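4.2 Opening the parcel

Unpacking has a thinner literature than packing, possibly on the grounds that anyone with a knife and a grudge can manage it. Our 269 parcels from the Umau depot suggest otherwise. We sorted the damage into three kinds: cuts to the contents, cuts to the surface underneath, and litter. The first kind gets the complaints, the second gets a tablecloth, and the third is left for whoever owns the broom.

Litter was the most common result by a fair margin. Scuffed board sheds fibres, old tape takes the top layer of paper with it, and filling of any colour travels. Parcels that had already been through the post once shed more than new ones, and the Prurkis cartons, sold to us as reusable, shed the most of all. We had budgeted for 2 sweeps a day in January and gave up on that figure early.

Where the knife is put down also matters. Our coding sheet, adapted from the Magesa household survey, records the knife as "closed", "open" or "missing". The last of these usually meant it was under the box.

Figure 3 gives a typical view of the work area, with the blade extended and the debris thickest near the carton and to its left. The roses and butterflies on the floor panel make crumbs harder to spot. 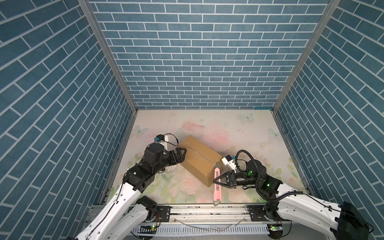 Figure 3. Shipping box and pink utility knife on the patterned floor panel.

Parcels coded "open" were kept in the analysis. Dropping them would have given us a tidier sample and very few parcels.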